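홈 제품 소모품 그리퍼 부품 정비 자료 문의

Wonard 패드 교체 키트 (핸드헬드 그리퍼용)
2019-08-28 | 글 Ravcombe 부품팀

그리퍼에서 가장 싼 부품이 가장 먼저 죽습니다. 모터도 배선도 멀쩡한데 손가락 안쪽에 붙은 검은 패드 한 장이 너덜거려서 하루 작업을 다시 하게 되는 일이 드물지 않습니다. Wonard 키트는 그 한 장을 갈아 끼우는 데 필요한 것만 담은 봉투입니다. 상자에 담아 달라는 요청이 있었는데, 상자값이 패드값을 넘어서 봉투로 남았습니다.

구성
패드 8장(손가락 네 개를 두 번 갈 분량), 양면 접착 시트, 플라스틱 스크레이퍼, 탈지용 천, 위치 맞춤 지그. 품번은 571입니다. 예전 품번으로 주문하시면 두께가 다른 구형이 갑니다. 구형도 붙기는 붙습니다. 다만 양쪽 손가락이 다 닫히기 전에 서로 만나고, 영점이 틀어진 이유를 오후 내내 찾게 됩니다.

교체 시기
당사 기준은 개폐 4,000회 또는 모서리가 뜬 것을 본 날 중 빠른 쪽입니다. 횟수를 기록하지 않는 현장이 대부분이니 사실상 두 번째 기준만 살아 있는 셈입니다. 지난 5월 사내 내구 시험에서는 2,162회째에 첫 모서리가 들렸습니다. 시험 담당자는 그 뒤로도 계속 돌렸고, 패드는 그 상태로 4,000회까지 버텼습니다. 버텼다는 말이 예뻤다는 뜻은 아닙니다.

교체 방법
1. 전원을 끄고 케이블을 분리합니다. 손에 쥔 채로 하지 말고 작업대에 눕혀 두세요.
2. 헌 패드를 위쪽 모서리부터 천천히 벗깁니다. 한 번에 뜯으면 접착층만 손가락에 남습니다.
3. 남은 접착제는 동봉한 스크레이퍼로 긁어냅니다. 커터칼을 쓰면 손가락 면에 홈이 생기고, 새 패드는 그 홈의 모양을 충실하게 따라갑니다.
4. 면을 닦고 10분 말립니다.
5. 지그를 끼우고 아래쪽부터 위로 눌러 붙입니다. 나사 구멍은 덮지 않습니다.
6. 반대쪽도 같이 갑니다. 한쪽이 아직 새것처럼 보여도 갑니다.
7. 손가락을 닫은 상태로 한 시간 둔 뒤 영점을 다시 잡습니다.

6번을 건너뛰는 분이 제일 많습니다. 아까운 마음은 이해하지만, 헌 패드와 새 패드는 눌리는 정도가 달라서 얇은 물건을 잡으면 한쪽으로 밀립니다. 그리고 보통 다음 주에 나머지 한쪽도 주문하십니다. 배송비가 한 번 더 듭니다. 저희야 괜찮습니다.

평소 관리
작업을 마치면 마른 천으로 패드 면을 닦고 위쪽 모서리를 손톱으로 살짝 건드려 봅니다. 들리면 교체 대상입니다. 순간접착제로 눌러 붙이는 응급처치는 권하지 않습니다. 굳은 자리가 패드에서 제일 단단한 곳이 되고, 물건은 꼭 그곳에 닿습니다. 작업대에 검은 가루가 보이면 닦아내기 전에 패드부터 살펴보세요. 가루를 먼저 치우면 점검할 이유도 함께 치워집니다.
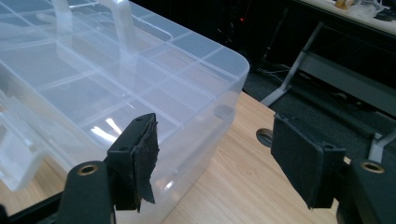 왼쪽 패드는 교체 대상. 오른쪽도 6번에 따라 같이 교체.
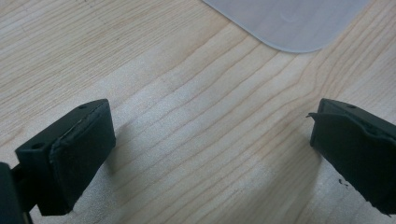 오른쪽 손가락, 모서리 들림.

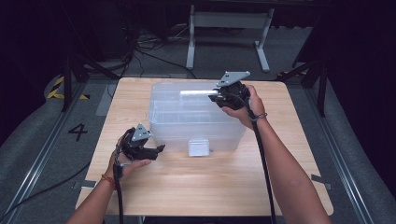 Ravcombe 부품 소식 제152호

양손으로 두 대를 쓰는 작업이라면 키트 하나로 두 대를 두 번씩 갈 수 있습니다. 좌우 그리퍼를 같은 날 교체하고 본체에 날짜를 적어 두면 다음번에 덜 헷갈립니다. 둥근 봉처럼 매끈한 물건을 가로로 잡을 일이 많은 현장에는 같은 두께의 미끄럼 방지형도 있습니다. 값은 조금 더 나가고 색은 똑같이 검은색이라, 섞어 두면 구분이 안 됩니다. 뒷면의 점 하나가 표시입니다.

호환
Garkska 평행형 손가락 전 모델, Amaral 핸드헬드형(손가락 면이 평평한 것). 손가락을 직접 출력해 쓰시는 경우에는 면의 가로세로를 재서 문의란에 적어 주세요. "보통 크기"라고 적으신 주문은 다시 여쭤 보느라 하루 늦게 나갑니다.

보관
직사광선을 피하고 눕혀서 보관합니다. 개봉한 접착 시트는 석 달 안에 쓰세요. 공구함 맨 밑에서 나온 것은 아무리 멀쩡해 보여도 석 달이 지난 것입니다.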